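Nastano Teach Station: Set-up and Operator Guide
Section 4. Recording a cloth task by remote control 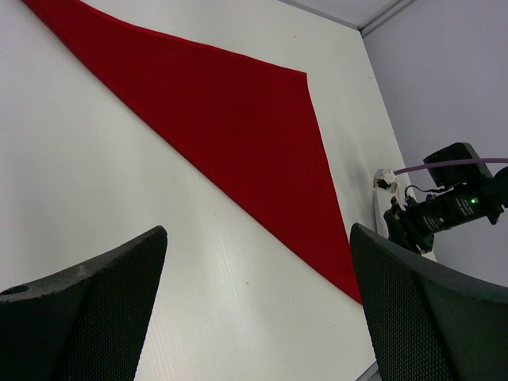 Figure 4-1. Wrist view with grippers not grasping: cloth on the table, fingers open, second arm at right.

This section covers recording demonstrations with the two follower arms while you drive them from the leader handles. Complete Section 3 (homing and cable check) first. The steps are the same for the Irkent and Nassar handle sets, except where noted.

4.1 Before you start

1. Wipe the tabletop and let it dry.
2. Lay one cloth on the table. Plain, solid-color cloths are best for a first task. A cloth can lie at an angle, as in Figure 4-1.
3. Check that both arms can reach the cloth without stretching their cables.
4. Open both grippers fully.
5. Bring up the wrist view on the operator screen. You should see both fingertips with open table between them.

Note: A fingertip may cover a corner of the cloth in the wrist view. You do not need to move the cloth, but check the overhead view before you close the gripper.

4.2 Recording a demonstration

1. Hold both leader handles in the rest position and press the left pedal. The follower arms are now live.
2. Press the right pedal to begin recording. A tone sounds.
3. Lower one gripper to the nearest edge of the cloth. Slow down for the last 2 inches.
4. Close the fingers on the cloth and lift it clear of the table.
5. Bring the second arm in to take the other corner.
6. Make the fold, release, and move both arms back to rest.
7. Press the right pedal again to stop. Choose Keep or Discard.

Caution: Do not press the fingertips down into the tabletop. If the force bar turns yellow, raise the handle before you do anything else.

Caution: Keep hands off the table while the arms are live. To reposition the cloth, press the left pedal to lock the arms.

4.3 Between demonstrations

Change the starting angle and position of the cloth each time. If you miss a grasp and recover, keep the recording and mark it Retry. Discard it if an arm faults or the cloth falls off the table.

The station holds 500 demonstrations per task. At the limit, the right pedal is disabled until you export or delete recordings.

Nassar handles only: re-zero the triggers after every 76 demonstrations. The screen prompts you.

4.4 Exporting

1. Lock the arms.
2. Select Task, then Export.
3. Choose the Tunside folder or a USB drive.
4. Wait for the Done message before you remove the drive.

For fault codes, see Section 7.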